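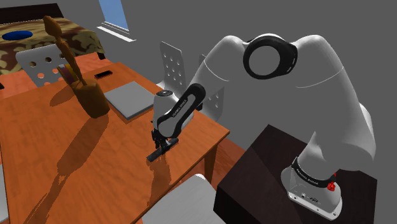

Refinishing a dining table: oil or varnish?

fenlark
Bought a second-hand dining table from a house clearance in Piltstead for 70 pounds. The old finish has gone sticky at one end and I want to strip the top and start again. We eat at it every day and the kids do homework on it. Oil or varnish?

moss_and_mortar
Oil. I did ours with Danish oil, 4 thin coats, a day between each. If it gets a mark you rub it back and put a bit more on. You can't do that with varnish without it showing.

Tibbet54
Disagree. Oil is fine if you like redoing it every year. Ours has had satin polyurethane on it since we lived in Mallport and it still wipes clean. Hot plates go on mats.

moss_and_mortar
I've redone mine once in almost 4 years. Varnish looks good until it chips, then you're sanding the whole top.

Tibbet54
Only if you put it on too thick. Thin the first coat and rub down lightly between coats.

quietgable
Before any of that, check whether the top is veneered. Look at the end grain underneath. If it is veneer, keep the belt sander well away from it and use a chemical stripper and a plastic scraper.

fenlark
Had a look, the end grain runs right through so it's solid. Leaning towards oil. Does it matter that the garage is cold?

quietgable
Yes, it'll dry slowly. Bring the top indoors if you can, or get it done before November. And lay the oily rags out flat outside to dry, don't leave them in a heap. They can catch fire.

fenlark
Didn't know that about the rags. Will start stripping at the weekend.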